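Felt, Coffee and Room 205: An Afternoon at the Zasano Open House

I have been to open houses with fireworks. Zasano's had a folding sign and a bowl of mints, and I stayed three hours.

The part I'd come for was the tabletop room, Room 205, up 62 stairs if you distrust the elevator, as I do. Ignacio Esposito met our group at the door and asked us to keep coffee off the surfaces. He looked at me when he said it.

I had expected something grander. What gets set out is a dark gray sheet with a white disc on it, the disc open in the middle, glossy enough to make the gray look even duller. 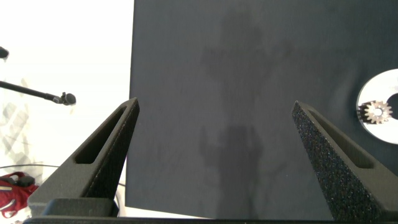 Ignacio has strong views on gray. Black hides too much, he told us, and white shows every crumb. They tried a blue from Rosenthal last winter and he still can't discuss it calmly. A woman from Iklow wrote all of this down, so one of us was taking it seriously.

Then we got to the mat itself, charcoal felt on a white tabletop and covering most of it. It has creases, mainly toward one corner and the middle. I asked about ironing. Daithí Rafferty, who had been quiet until then, said there had been two meetings about ironing.

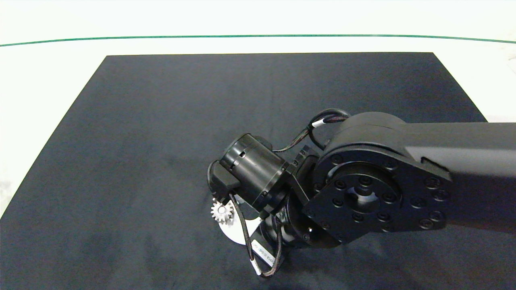
The tour ended downstairs in December gloom, with the Emik people handing out tote bags — gray ones, naturally. I took two. Parking is free after 3, and the mints were gone by the time I got back to the bowl.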